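# Fliltach folding table, after a summer of use

I bought the long version for our back room, mostly for sorting, packing and the odd big dinner. It seats more people than the old one and folds down to fit behind a door.

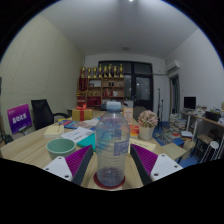 A reader in Firkbridge wrote in to say that hers started to sag in the middle after 2 months, and that the shop swapped it without a fuss. Mine has stayed level, but I haven't put anything very heavy on it. The manual gives a limit of 90 pounds per section.

The leg locks are stiff. Push them with your palm until they click, and check all four before you load the top. Wax the surface before first use, or cups will leave rings. I used coasters until I got to it in October.

Assembly took one evening. Two bolts were missing from my box and the Cakgate store mailed them at no charge.

It cost $400, roughly $100 more than the Flores, which has a thinner top and wobbles at one end. I'd buy the Fliltach again at that price.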